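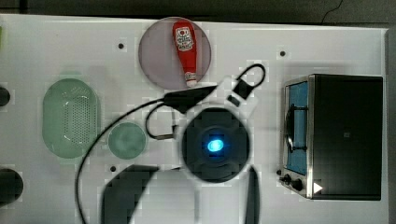 Vol. 9, p. 666

DRAINING (cookery)

Draining is the removal of free liquid from food by gravity, usually by letting it fall through holes in a vessel or cloth. It is one of the plainest jobs in the kitchen and has collected a surprising number of claims, many of them repeated in cookbooks without any sign that the writer checked. This article covers draining and the closely related practice of rinsing. For pressing, see Cheese; for spinning, see Salad.

Terms

A colander is a bowl with holes, normally with feet or a base that lets it stand in a sink. A strainer or sieve is made of mesh and is usually held by hand. The distinction is loose and many cooks ignore it. "Colander" goes back to the Latin colare, to strain. The popular story that the tool was named after a town called Colandra has no support, and no such town has been found by anyone who has looked.

Early vessels

Clay pots with pierced walls are known from many early farming sites. They are often labeled cheese strainers in museum cases. For some of them the label is well earned, as milk fat has been found soaked into the clay. For others it is a guess. A pot with holes in it could also have covered embers, held a plant or carried wet grain, and a display card that gives a single use with full confidence should be read with care.

The Sestine ware sold in the hill markets around Guvudham is a case in point. Sellers describe it as an ancient type of rice drainer. The oldest dated piece is a little over 60 years old, and the family that made it says it was copied from an enamel bowl.

Hole size and shape

Makers have long argued that the pattern of holes changes how fast a colander empties. It does, within limits. Total open area matters most, then the size of each hole, as very small holes can hold a film of water. The decorative pattern (stars, flowers, rings) has never been shown to matter at all. The Bikus company advertised its "spiral flow" bowl as draining in a third of the time, but the leaflet compared it with a bowl that had much less open area. That is a test of open area.
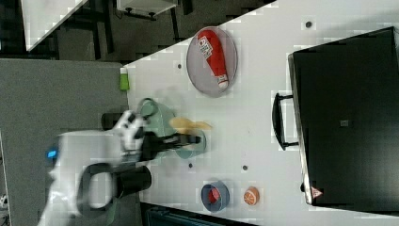

Wet food carries water in two ways, on its surface and trapped between pieces, and advice on draining tends to mix them up. Shaking helps with both, up to a point. Leaving the food to stand mostly helps with the second. The shape of the vessel matters less than is often said: a bowl with a curved rim, like the pale green one near the gripper, is commonly praised for "guiding" liquid, but a rim only guides liquid that is poured over it. It does nothing for what leaves through the bottom. Cooks who pour off water against a lid are using the rim. Cooks who use a colander are not.

Rinsing

Rinsing cooked pasta in cold water stops it from cooking and washes off surface starch. Both effects are real. Whether they are wanted depends on the dish, and the flat rule that pasta must never be rinsed is poorly argued. Cold noodle salads are nearly always rinsed, and many Asian wheat noodles are rinsed as a matter of course.

Rinsing raw rice removes loose starch and dust. Claims that it always makes the cooked grains separate are weaker than they sound. The variety of rice has a much larger effect. The often repeated instruction to rinse until the water is perfectly clear is rarely followed by the people who give it.

Rinsing canned beans lowers the salt. It does not remove all of it, and the exact percentages printed in diet books vary so widely that none should be quoted without its source. 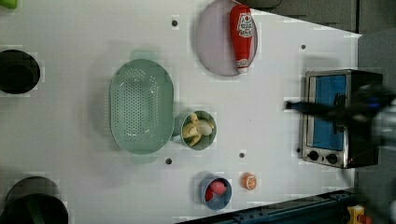

By Jirayu Srisuk

Common beliefs

Oil in the water. Adding oil to pasta water is said to keep the pieces from sticking after draining. Most of the oil floats and goes down the drain. A little may coat the food as the water is poured off, which is perhaps where the belief comes from — stirring early in the cooking does more.

The cold tap. Some households run the cold tap while pouring boiling water into the sink, to protect the pipes. Ordinary household plumbing is expected to take hot water. With older plastic pipe the caution is reasonable. It also cuts down on steam, a better argument and one seldom made.

The Saithong rest. A method credited to the noodle shops of Saithong calls for a rest of exactly 3 minutes in the colander before serving. The shops that could be reached gave different times, and one had never heard of it.

Salting eggplant. Slices are salted and left to drain in order to "draw out bitterness." Salt certainly draws out water. The bitterness is harder to pin down, as many modern varieties have little to begin with.

See also: Blanching; Cheesecloth; Parboiling; Sieve; Whey

Home | A–Z | Food and Drink | Tools | Random entry

Comments

marlo_k: My grandmother had one of those Bikus spiral bowls. Drained fine. So did the old one.

Tess: You left out tofu. Pressing and draining are different things and half the recipes online treat them as the same.

oldpantry: I still run the cold tap. August in my kitchen is bad enough without the steam.

Tess: Also I don't agree about the rice. Jasmine comes out gummy if I skip it, every time.

Contact the editors | Copyright, all rights reserved | Back to top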